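Home Days Out Walks Archive Contact

Open day at the Drelleck paper mill, October 2026

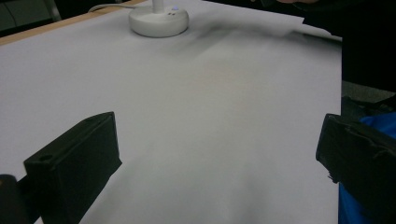
I've wanted to see inside the Drelleck mill ever since we drove past it one March on the way to Urkow and I saw steam coming off the roof and assumed it was on fire. They open to the public twice a year now, and this time I got my act together and booked. Tickets were £8, including a tea, and I've paid more for a worse tea on its own. I came home with my head full of paper and I've been boring everyone with it since.

Anyway, the mill. You park in the lower yard (ignore the sign for the upper one, it's for lorries) and walk along the leat, which was running very brown after all that rain. We were put into groups of 22, given ear plugs and sent in through the rag loft. They don't use many rags these days, mostly cotton fibre that arrives in bales like very stiff pillows, but the old sorting benches are still up there and the floorboards have gone shiny from all the feet.

Then down to the beaters, and oh, the noise. I'd pictured something like a big food mixer. It's more like standing next to a train that never leaves. Our guide had to shout everything, so I can tell you that the pulp goes round and round until it's ready and that somebody judges this by hand, but the rest was lost on me. It looked like thin porridge and smelled a bit of wet dog.

My favourite part was the vat room, where they still make sheets by hand for bookbinders and watercolour people. You dip the mould in, lift it level and give it a little shake in each direction while the water drops through. We were all allowed a go. My first sheet had a hole in it and my second was thick at one end and nearly see-through at the other. My third was passable, if you like your paper lumpy. They couch it onto felt (say "cooch", I was corrected) and it goes under the press with everyone else's. You can have yours posted on for £3 once it has dried, so I've done that.

The machine hall was a bit of a let-down after all that. It was stopped for cleaning, and we walked along a gangway looking at rollers. The man behind me was thrilled, though, and asked questions about bearings until we were moved along.

Tea was in the old drying loft, with the shutters open and a proper draught coming through. Go for the ginger cake. The shop is next door and sells offcuts by weight, plus two lovely heavy papers called Kilari and Lü. I bought Kilari in cream and have been too scared to write on it.

A few bits if you're going. There are 2 flights of very steep stairs and no lift, so ring first if that's a worry. Wear old shoes, the vat room floor is awash. The loos are back by the car park, and it's a long walk from the tea room when you've had a second cup.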